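Nodska Site Group
Minutes, January meeting
Held by call, Thursday, 3 p.m.

Chair: Chia-hao Chu
Also on the call: content, hosting and support leads
Apologies: Bidthorpe office

1. Previous minutes

Accepted with one correction. Item 4 should read "child theme", as the parent theme was left untouched.

2. Membership plugin

The group reviewed the test of Vernico as a replacement for the current membership plugin. Vernico stores subscription records in its own database tables. The current plugin writes everything to user meta, and the account page now runs 60 queries for a member with a long payment history.

Import was tested on the staging copy with 800 accounts. Three accounts failed on duplicate email addresses and were merged by hand. Expired members came across as "pending" and will need a status update after the live import. Renewal dates were correct in all records checked.

Support asked whether members would have to reset their passwords. Chia-hao Chu confirmed that they would not. Logins stay with the WordPress user table and the plugin does not change them.

Agreed: move to Vernico, subject to item 3.

3. Protected downloads

Product manuals and setup sheets are currently hidden by page restriction only. The files themselves can be opened by anyone with the direct URL. Vernico can route requests through a rewrite rule, but the rule is written for Apache and the live server runs nginx. Hosting will write an equivalent rule and test it on staging before the import is scheduled.

Files larger than the PHP memory limit must be passed to the web server for delivery. Hosting to confirm that this works for the archive folder.
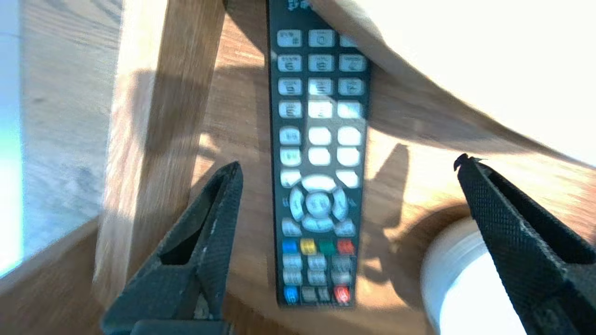

Content raised the naming of files in the same folder. Several manuals exist under two names following the last migration, and posts link to both. Redirects are to be set for the older names. The duplicates will be deleted once the redirects have been in place for a month.

4. Theme

The Maurya theme update changes the templates for archive pages. Two overrides in the child theme are now out of date: the category header and the pagination block. The pagination override can be dropped, as the parent theme now covers it. The category header needs to be rebuilt.

Mobile menu: the submenu does not close on a second tap. Reproduced on staging with all plugins off, so the fault is in the theme. Ticket to be opened with the vendor.

5. Image sizes

The theme registers a thumbnail width of 400 that no template calls. It adds a file for every upload. Agreed to unregister it and remove the existing files in a single batch, after a full backup.

6. Backups

Nightly backups complete, but the retention setting was reset by the last plugin update and old copies were not being cleared. Corrected by hosting. A restore to a blank install has not been tested since the server move and is carried forward as an action.

7. Actions

Hosting: nginx rule for protected files; large file delivery; test restore.
Content: list of duplicate manuals and redirects.
Support: draft notice to members on the new account page.
Chia-hao Chu: vendor ticket for the mobile menu; category header template; import date.

8. Any other business

Bidthorpe asked by email for editor access for one more user. Approved, with two-factor login turned on first.

Call closed at 4:10 p.m.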